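3.2 Simulated Workspace and Wrist View

The manipulator used in this study was assembled in a shared workshop from printed links, hobby-grade servomotors and a two-finger gripper. Time on the physical arm was limited. The workshop allots its large bench in blocks of two hours, and the arm had to be clamped, leveled and calibrated again at the start of each block. For this reason, most of the control software was developed in simulation and moved to the hardware only after a fixed set of checks had been passed.

The simulated workspace, referred to below as Wilell, was built to stand in for a kitchen counter of the kind found in an ordinary home. It contains a white work surface, a raised ledge behind it, and a small number of household objects that can be moved between trials. The gripper model was taken from the same drawing files that were used to print the physical parts, with screw heads and cable channels removed to reduce the cost of contact calculations. Joint limits and finger travel were set to the values measured on the finished arm.

The wrist view was rendered from a virtual camera fixed to the gripper body. Its field of view was chosen so that both fingertips remain visible during an approach. This choice reduces the area of the work surface that can be seen, but it lets the controller compare the position of the target with the position of the fingers in a single view. No overhead camera was used at any stage. 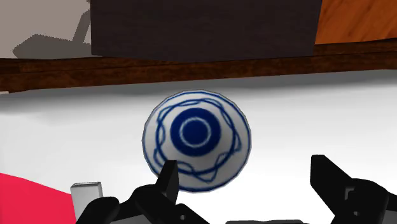
Figure 4. Wrist view in the Wilell workspace, with a bowl as the target object.

Grasp planning for open vessels presents a different problem from grasp planning for solid blocks. A block may be held across any pair of parallel faces that fits within the finger opening, while a bowl of ordinary size must be taken by its rim, with one finger inside and one outside. The planner must therefore find the rim, select a point along it, and turn the wrist so that the fingers close across the wall of the vessel. Rim detection in the present system relies on the contrast between the edge of the object and the surface below it. In Figure 4 this contrast comes mainly from the thin blue line at the outer edge of the bowl, as both the glaze and the tabletop are white. The left fingertip also overlaps the lower-left part of the rim in this view, and the detector must fit the full outline from the portion that remains visible. The wavy pattern around the dark center is a further source of error, in that early versions of the detector sometimes returned an inner curve in place of the rim. A size check was added to reject any closed curve lying wholly inside a larger one of similar shape.

Once an outline has been accepted, the planner scores a set of candidate points spaced evenly along it. The score has two terms. The first is the wrist rotation needed to reach the candidate from the current pose, and the second is the clearance between the outer finger and the nearest neighboring object. Candidates with a clearance below 14 mm are discarded. The threshold was set by hand after trials in which the outer finger pushed a neighboring object into the target while descending. If no candidate remains, the arm moves back along its approach path and a new view is taken.

A total of 241 simulated trials were run with the final version of the planner. Object positions were drawn at random within the reachable part of the work surface, and the starting pose of the arm was varied within a narrow range. Each trial ended when the target had been lifted clear of the surface, when contact was lost, or when 250 control steps had elapsed. Trials in which the target was placed beyond the reach of the arm were removed before the run and are not included in the total.

Several differences between the simulated and physical workspaces should be noted. The rendered surfaces are evenly lit and have simple shading, whereas the workshop bench receives uneven light from one side. The physical fingers flex slightly under load, and the simulated fingers are rigid. Friction between the fingertip and a glazed surface was represented by a single constant, which was not adjusted for different objects. The first of these differences had the largest effect on rim detection, and a short calibration step was added to the hardware procedure to account for it. The operator places a plain sheet on the bench, records the brightness across it, and stores the result for use in the session that follows. The hardware procedure is set out in Section 3.3.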